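Chapter 3
Soft Things: Teaching a Robot to Handle Cloth

In the first two chapters your team worked with blocks and cups. Such objects keep their shape when the gripper closes on them. Cloth does not, and for this reason the Clidley student project gives it a full term, starting in January.

The project began with a single towel. Before the students wrote any program, they had to study how people handle cloth with their own hands. They recorded each attempt and gave it a number. By the end there were 2,382 recordings, made by 16 students.

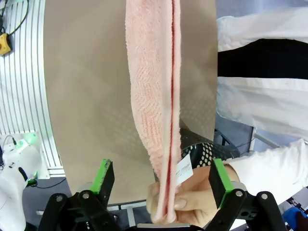
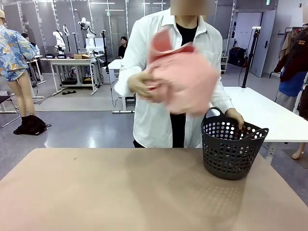
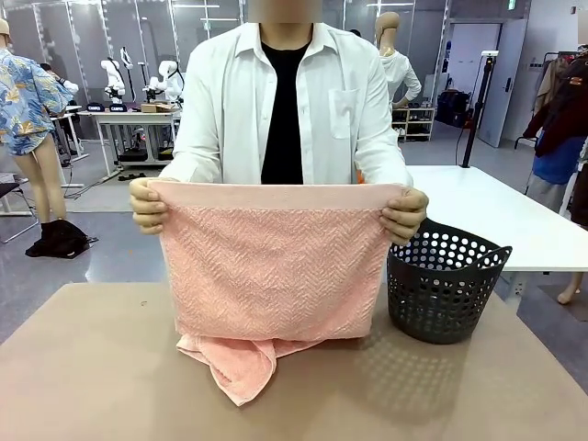 Work with pink cloth in the Clidley project.

A person finds the corner of a towel almost without thinking. We feel the thick edge, we shake the cloth a little, and we try again if it slips. When you write these steps down for a machine, you will see that each of them contains several smaller decisions. The team from Bresach made a list of 29, and they were still not satisfied with it.

In this chapter you will learn to divide a folding task into steps, to choose grasp points, and to decide when the robot should let go and start again. You will need your notebook from Chapter 2 and one towel of medium size.

3.1 What is a grasp point?

A grasp point is a place where the gripper closes on the cloth.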